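The Shelf Above the Table

Rowena Dumlao keeps her tea in the wrong place, according to her mother. It sits out in the light, in glass, on a small raised stand in the middle of the dining table. The cupboard next to the stove, where tea is supposed to go, holds flour and a bag of onions.

Dumlao rents the upper floor of a house on Gallagher Street, built in 1910. The kitchen came with one drawer and very little counter. When she moved in last October she had over 100 jars, most of them left from the years she sold preserves at the Hovodska market, and she spent the first week giving them away. Helmut Wunderlich, who lives downstairs, took two boxes for screws.

What she kept had to fit where she could reach it. She tried a wall rack first, but the plaster would not hold the anchors. Then a friend, Leonie Reinholz, brought over a low metal-legged stand meant for plants, and it went on the table and stayed there. 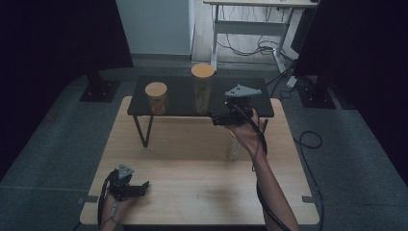

A small stand changes how a table gets used. Things that would spread out across the surface go up a level, and the space underneath is still open for whatever is in use that day. Stands like these are sold for plants, monitors and spices, and the differences between them are mostly in the legs. Thin black metal legs set at a slant, under a glossy dark top, take up little room on a pale wooden table, and a small glass container can slide in below. Height matters more than width. The taller jar goes toward the back and the short, wide one to the side of it, so both orange-tan lids can be reached without moving anything.

Dennis Lukumay sells secondhand kitchenware at Nornen, a shop with 206 square feet of floor and shelves up to the ceiling. He tells customers to buy the jars before they buy the stand – most people do it the other way and end up with lids that bump the shelf above. He also likes a glossy top because it wipes clean, though it shows every fingerprint.

Clear glass has its critics. Ming-te Leung, who blends tea for Zodovel, stores his own in tins and thinks everyone else should too. Light fades the leaves and dulls the taste. He allows an exception for anything that will be finished within a month.

Dumlao drinks hers faster than that. She buys 200 grams at a time and refills when she can see the bottom of the jar. The onions are still in the cupboard.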